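Play food

Play food is any toy made to stand in for something you eat, and I've been hooked on it since I was four, so forgive me if this entry wanders a bit. The usual pieces are fruit, vegetables, bread, eggs and little bottles and cartons to go in a toy store or kitchen. Collectors split it into dollhouse food (tiny, mostly for looking at) and hand-size food, meant for kids to grab, pretend to cook and serve to a patient grown-up.

Materials

The oldest pieces I own are plaster, and they chip if you so much as look at them! After that came painted wood, pressed tin, cloth, wax and then plastic, which took over nearly everything. Wood has come back in a big way, and felt has too - you can sew a fried egg in one evening if you're not fussy about the yolk. 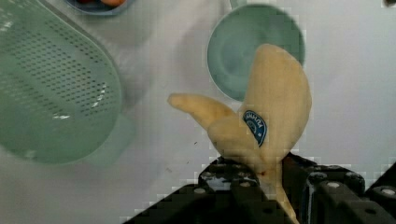
Dollgate, the maker most people in my corner of the hobby start with, sold its first boxed grocery set with 169 pieces, and finding one complete is close to impossible. The peas go first. I have two of those boxes and between them I still can't put together a full one. Suominen went the other way and made only bread, in birch, with no paint at all, and those loaves hold up beautifully (my dog has tested this).

How kids use it

Most children start by handing the food to somebody. Cooking comes later, and then the shop, with prices that change every minute. My friend Sarla Kanaujia ran a nursery class in Jarnham for years and she told me the kids there would fight over a plain wooden onion and leave the fancy cake alone. I believe her. My own favorite was a lemon.

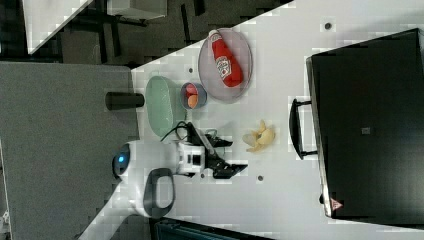 Play food
Written by Tarun Awasthi
Filed under: Toys, Pretend play
Last edited in December

Collecting

Prices are all over the place. A single Dadotau pear, the kind with the cloth leaf, can go for 200 dollars, while a whole shoebox of mixed plastic vegetables might cost you lunch money. Check the leaf before you pay, as plenty of them have been replaced, and smell wax fruit for mold. Store wax somewhere cool and keep tin dry. I wipe my plastic pieces with a damp cloth and leave the old stickers alone, even the ugly ones, since other collectors want them on.

See also: Dollhouse, Toy kitchen, Wax fruit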